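Sorting (laundry)

Sorting is the step in doing laundry in which soiled items are divided into loads before washing. Items are usually grouped by color, fabric weight and degree of soiling. Dark and strongly dyed cottons are kept apart from whites, as loose dye can pass from one fabric to another.
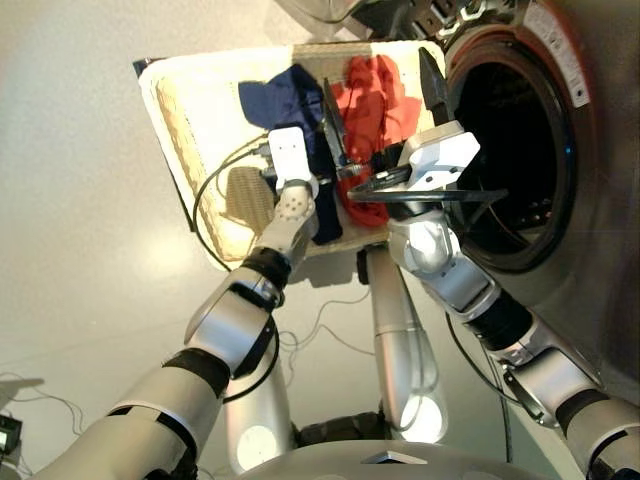 Why are new garments often washed separately?
Fabric dyes release the most color in the first few washes, so a new item carries a higher risk of staining others.

Weight matters as well as color. Heavy items such as jeans hold more water than thin shirts and can rub against them during the spin.

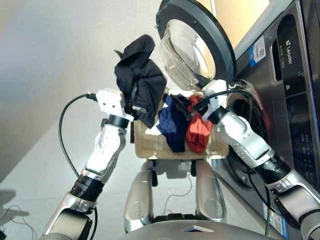
Care labels give the highest safe temperature for each item, and a mixed load is washed at the lowest one shown.

Household practice varies. In a survey of 514 homes in Indton, Soo-ah Song found that 221 sorted by color only and 19 sorted by fabric only. Shared laundry rooms in the town commonly provide 3 bins, marked for light, dark and delicate items.
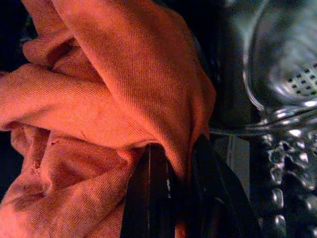

See also
Colorfastness
Care label
Laundry symbol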